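What do you write down before a robot arm is allowed near a network rack?

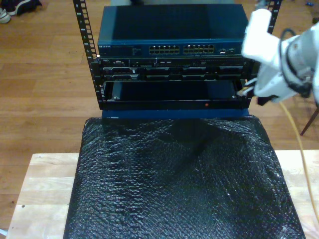 Posted 2020-07-30 by Vasylyna Pasichnyk

I've been put in charge of the house rules for our cabling robot at Grelora, and I'm a bit stuck! The arm does patching practice on a small open-frame rack at a table, and so far our rules fit on a sticky note (stay out of reach, know where the stop button is, don't leave it running alone). I'd like something better before we let new people operate it. My biggest worry is cables. We've got a yellow one that comes down in a long curve past the table and over the floor, right by a chair leg, and a black one looping over the wrist. Do you have a written rule for that kind of thing? And what about packing material, like the black bubble wrap in front of our rack? Half the team wants it as padding and the other half wants it banned.

Beat Trummer
Hi Vasylyna! Start with the risk assessment and let the rules come out of that. We wrote ours the other way around and had to redo it in February. For cables, ours says anything on the floor gets taped or covered before power-on, and anything on the arm gets checked through the full range of motion at slow speed, with one person watching only the cable. We run at 200 mm/s whenever a person is inside the tape line, and that number is printed on the controller so you can't argue with it. Bubble wrap I'd swap for a thin rubber mat, clamped at the corners. Loose plastic creeps, and the gripper can pick up a fold of it. Also decide who signs off on live equipment. If there's any light on in that rack, treat it as powered. Oh, and chairs go outside the line.

Emil Thaler
just unplug it when you're done lol

Stamatia Zervas
Mostly agree with Beat, but please don't copy his 200 without checking your own arm and gripper, it depends on what you're holding and where a hand could get pinched. We also do a stop button test every 20 sessions and write it in a paper log. Boring, but I like having it. On padding, I'd allow it if it's fastened down and the rule says who checks.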